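Hardware Notes, September: Budgeting memory for the regional map rebuild

The Plundow map service is rebuilt from source data once a month, and the September rebuild is the first that will run on the new schedule. Members who use the Zidville and Nimska layers should read the section on tile cutoffs before submitting corrections. Everyone else can skip to the dates at the end. 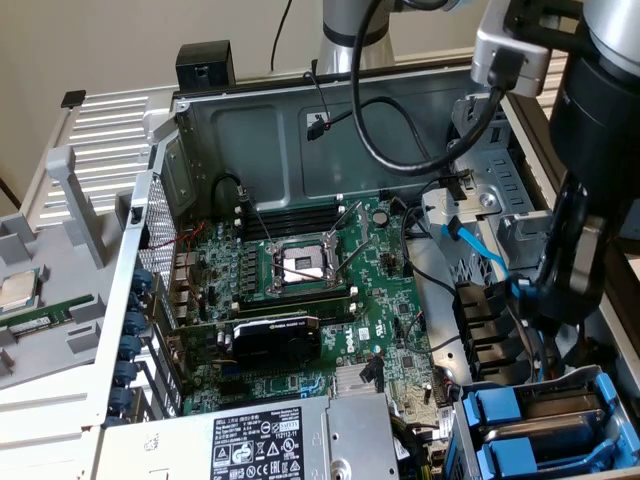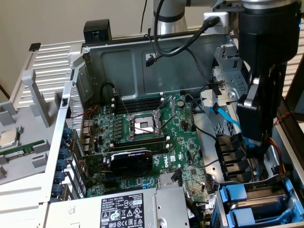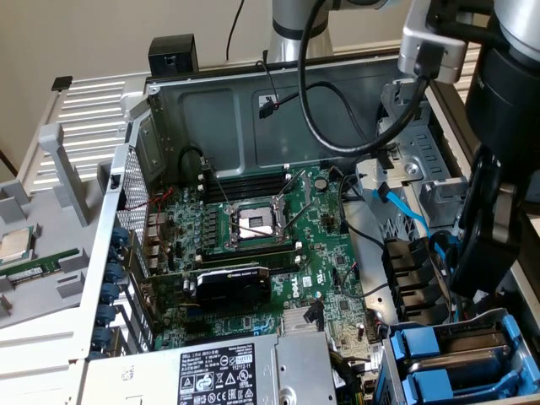
The rebuild has three stages: import, index and render. Import reads the road, parcel and waterway files and writes them to a database. Index sorts the records by location so that a given square of the map can be fetched without reading the whole table. Render draws the tiles. Of the three, only the index stage is short of memory. On a desktop board with memory slots both above and below the processor socket, like the green Dell board in the second and third photos, capacity is seldom the limit for a region of this size. The limit in our case was a setting. The indexer had been given a fixed allowance chosen when the Nimska layer did not exist, and it wrote its overflow to disk each time that allowance ran out.

Halfdan Vestergaard profiled the index stage over the summer. The waterway table was the worst case. It holds long, winding lines, and each line was stored as a single record with a bounding box that covered far more ground than the water itself. A query for one square near the Nimska estuary returned almost 3,000 candidate records, most of which had to be fetched, tested and thrown away. After the lines were split at a maximum of 500 points each, the same query returned a short list and the overflow to disk stopped. The memory allowance has been left where it was.

Splitting has a side effect. A river that used to have one record number now has several, and correction forms that cite the old number will not match. The old numbers are kept in a lookup table through the end of the year. If your form cites an old number, the system will accept it and apply the change to every piece of that river. For a name change this is the right result. For a change to width or flow direction it usually is not, so use the new piece numbers for those. They appear in the side panel of the map when you click on the water.

Tile cutoffs

Corrections must be in the queue by 6 p.m. on the last working day before the rebuild. The queue is then frozen and checked. In the last rebuild, 2,314 corrections were in the queue at the freeze, and the check rejected those with missing coordinates, coordinates in the wrong order, or a layer name that did not exist. Rejected forms go back to the sender with a code. Code 4 means the coordinates fall outside the region. In practice it nearly always means that latitude and longitude were swapped.

The cutoff applies separately to each layer. Zidville parcel changes are supplied by the county as a bulk file and are not affected by the form queue. If a parcel line looks wrong, report it to the county office. We do not edit parcels, and a form that tries to will be returned with code 7.

Text encoding

Place names are now stored in full Unicode from import to render. The older render step converted names to a single-byte character set, which dropped some accented letters and replaced others with question marks. The test record for this fault is Từ, a name in the imported sample set that failed at two separate points: once at import, where the marked vowel was split into a base letter and two combining marks, and again at render, where the label font had no glyph for the result. Names are now normalized to the composed form at import, and the label font has been changed. Labels may be slightly wider than before. At small scales this has pushed a few village names off the map where they collide with road numbers. Gijs Bakker is adjusting the label priority and would like to hear about any village that has disappeared at zoom level 12 or closer.

Render order

Tiles are drawn from the smallest scale to the largest. The overview levels will be replaced first, and for several hours the overview may show new data while the close-up levels still show the old. Please do not report mismatches between zoom levels until the status page reads "complete." Browsers also keep old tiles, and a forced reload clears most cases.

Dates and contacts

The queue freezes at 6 p.m., import begins at 7 p.m., and the first overview tiles should be live by the following morning. Questions about record numbers go to Halfdan Vestergaard. Label problems go to Gijs Bakker, with the zoom level and the place name in the subject line.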